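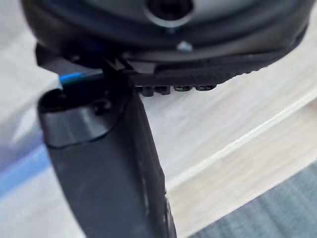
Gorneo opens reservations for second phase at Otomham

Developer Gorneo has opened reservations for the second phase of its residential scheme at Otomham. The phase consists of three apartment blocks on the north side of the site, each with four floors above ground and one level of underground parking. Construction of the first phase is complete, and the access road has been extended to serve the new plots.

The apartments have one, two or three bedrooms. Prices start at 349 thousand euros for a one-bedroom unit on the ground floor, parking space included. Storage rooms are sold separately. Penthouse prices have not been released.

The plot covers 2527 square meters, excluding the shared garden. Exterior walls will be insulated concrete block with a lime render finish. Windows are double glazed with thermally broken aluminum frames. Heating and hot water come from individual air-source heat pumps, with underfloor pipework in the living areas and bathrooms. Balconies face south or southwest.

Buyers pay a reservation deposit, followed by staged payments tied to completion of the foundations, structure and roof. The balance is due at handover. Sales are handled by the Vidal agency, whose director, Yannick Vidal, said the agency has received over 100 inquiries, most of them for two-bedroom units.

Groundwork is scheduled to start in July. The main contractor is Kosum, which also built the first phase. Floor plans and the full specification are available from the sales office on request.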